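Sistora Comics
Shop > Graphic novels > Horror

POKANCE: THE DRY MONTH
Collected edition, hardcover
Story by Lilian Nyanda. Art and letters by Niilo Honkanen.

In stock. Ships flat, in a real box, with cardboard on both sides.

Pokance is a town with one road in and a reservoir that has started giving things back. In February the water drops low enough to show the roofs of the old village, and the county sends Minja, a surveyor with a bad knee and an excellent hat, to write down what's there. She writes down a church, a feed store and a row of mailboxes. Then she writes down that the mailboxes have mail in them, and the county stops returning her calls.

That's the first chapter. It gets less cheerful.

Nyanda wrote this as a horror story about paperwork, and she means it. Minja fills out forms all the way through the book, and the forms are printed in full, in Honkanen's cramped capitals, so you can watch the answers go wrong before she does. Read the forms. People who skip the forms write to us asking who the man at the pump house is, and the man at the pump house is on the forms.

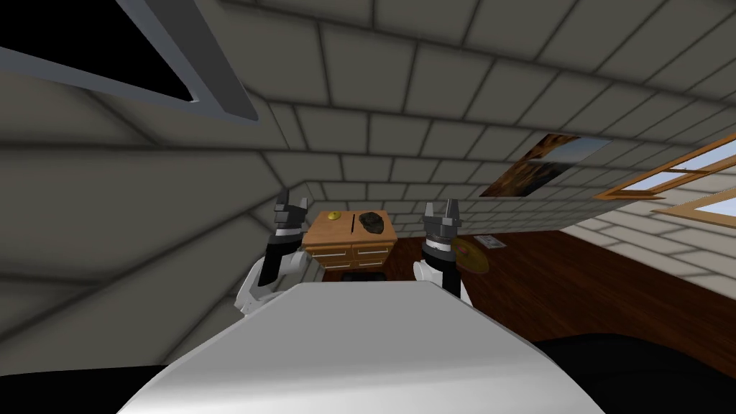 The five issues first came out as stapled floppies that sold out, came back, and sold out again while we were arguing over whether to bring them back. This edition gathers all of them in order, with the coloring redone on the third chapter, which printed so dark the first time that several readers praised its bold use of solid black. Honkanen had drawn a whole flooded orchard in there. It's visible now, and he'd like you to look at it.

Also in the book:

The Hemard story, a short prequel that ran as a backup and was never collected. Hemard is the surveyor who went out before Minja. You can read it first or last. Lilian says last, Niilo says first, and they have not settled it, so it's been printed in the back and Niilo has been allowed one sentence of protest on the contents page.

Script pages for the dinner scene, with Lilian's notes to the artist, including the one that just says "worse."

Cover gallery, with the two rejected covers we still think were better.
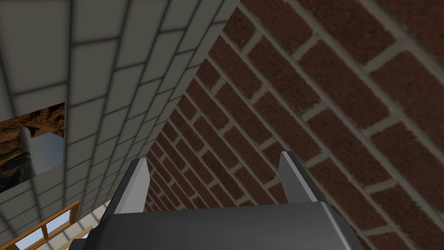

Gripper, fingers open, brick wall behind.

Details

Format: hardcover, sewn binding, matte paper
Pages: 544 (a lot of them are forms)
Color: full color, except where it isn't supposed to be
Ribbon: yes, green
Dust jacket: no. We did one for our last big hardcover and everybody took it off and lost it.
Age guidance: older teens and up. No gore to speak of, but there's a drowned dog in chapter 4 and we'd like you to know that before you get there. The dog is not a metaphor. We asked.

What readers ask

Is it scary?
It's slow, and then there's the staircase. If you're the kind of reader who likes a monster on page one, you'll have a long wait and then you may wish it had been longer.

Is there a sequel?
Lilian is writing one. She has been writing one for a while. When there's something to preorder, it'll go on this page and you won't have to email.

Do I need the single issues?
No. If you already have them, keep them. The letter columns aren't in the collection, mainly out of kindness to the people who wrote in.

Can I get it signed?
There's a bookplate edition listed separately, signed by both of them. Niilo also draws a small mailbox on each plate. Some of the mailboxes are open and some are shut, and you can't choose — please stop asking in the order notes.

How heavy is it?
Heavy enough that reading in bed carries a risk to the nose. Use a pillow on your lap.

Shipping and returns

Orders placed before 3 p.m. go out the same day. After that they go out the next working day, like everyone else's. If a corner gets crushed on the way, send us a picture and we'll replace the copy; you can keep the crushed one and give it to somebody you like slightly less.

Returns are fine as long as the book is unread. We do check the ribbon.

You may also like

Pokance bookplate edition
Pokance enamel pin (mailbox, shut)
Minja's field notebook, blank, lined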